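Inventory and Reorder Points: Notes for Unit 6

Last time we got as far as the cost of holding stock, and now we get to the fun part: deciding when to order more.

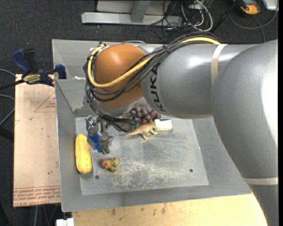
Suppose Fematen sells 50 boxes of screws a day, and its supplier takes 6 days to deliver. If demand never changed, the shop could order when 300 boxes were left on the shelf and run down to zero just as the truck pulled in. Lovely on paper!

Real demand jumps around, so we add safety stock. Say we keep 100 extra boxes:

Reorder point = (daily demand x lead time) + safety stock
(50 x 6) + 100 = 400 boxes

Notice what is missing from that formula: the size of the order. When to order and how much to order are separate questions, and students mix them up every year (I did too, the first time I took this course). Order size comes from the trade-off we drew last week between ordering costs and holding costs.

Now try a longer lead time. If delivery takes 12 days, the demand part doubles to 600, but should the safety stock double as well? Usually it shouldn't, and I love this result! Good days and bad days partly cancel out over a longer stretch. If daily demand is independent from one day to the next, safety stock grows with the square root of lead time, so 100 boxes becomes 141.

For next class: read the Sirkent case. The warehouse holds 1,320 cases and ships 100 a day. Work out the reorder point for a lead time of 6 days with safety stock of 50, then find how many days pass before the first order goes out. Bring your sketch of the stock level over time.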